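Project Report: Packing Up the Study Corner
Home Organization Elective, Bonamon Hall

My project for this class was the built-in desk in the Bonamon study room. Anybody who has tried to do homework there knows the problem. People leave jars, pens and craft stuff on it, and by Thursday there's no room for a laptop. So my plan was to pack everything into boxes by type and see if the desk stayed usable for longer than a day! 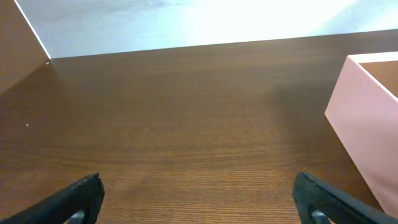
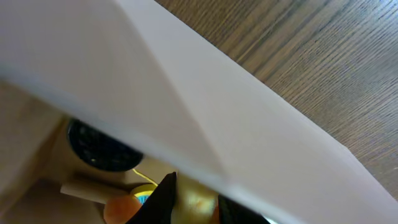 I started by writing down what lived on the desk and sorting it into three groups: school supplies, art supplies, and things I couldn't explain (there were a lot of those). Then I picked boxes. My first idea was to buy matching bins from Jarna, but the set I liked was deeper than the desk, so I went with boxes I already had – way cheaper, and I didn't mind that they don't match.

The packing itself was more fun than I expected. I learned pretty fast to put the heavy stuff in first. My first try had the jars on top of a stack of paper, and the whole thing leaned over when I carried it across the room (nothing broke, luckily). I also tried standing the paper up along the side instead of laying it flat. It takes up less space, but thin sheets sag if there's nothing next to them, so next time I'd use a folder.

For the results, I checked the desk every evening for two weeks. The first week was great. In the second week somebody dumped a bag from Vik on it, and things kind of piled up from there, but it took me about 3 minutes to clear instead of the half hour it used to take.

If I did this again I would label the boxes right away. I kept opening the wrong one, and my roommate put glue sticks in with the chargers. I'd also like to try the same system in room 337, where the desk is smaller and more people share it. The Clalside dorm has offered me their lounge shelves too, but I want to get through finals first.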